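We use cookies to remember your settings and count visits. Accept / Manage choices

In praise of the desk lamp

I love a room with the big light off. Give me one small lamp and a clear table after supper and I will happily read 80 pages without looking up – try doing that under a ceiling bulb! The light falls where you need it, the rest of the room goes quiet, and even a gas bill looks rather handsome.

My friend Lucienne Coste has 2 in her flat in Taren and hasn't used the ceiling light since March. I thought she was mad. Then I stayed a week, and came home and copied her.

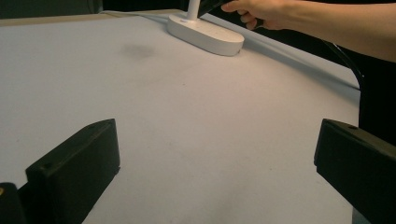
Buy one you can move

A lamp should be handled. Pull it close for sewing, push it back for a letter, turn it to the wall when friends come round and you want a softer glow. I'd take a plain one with a steady base over any clever fitting in the ceiling, and I've seen lovely old ones go for very little at the Bodin market. Go early, take a bulb in your pocket, and ask if you can plug it in!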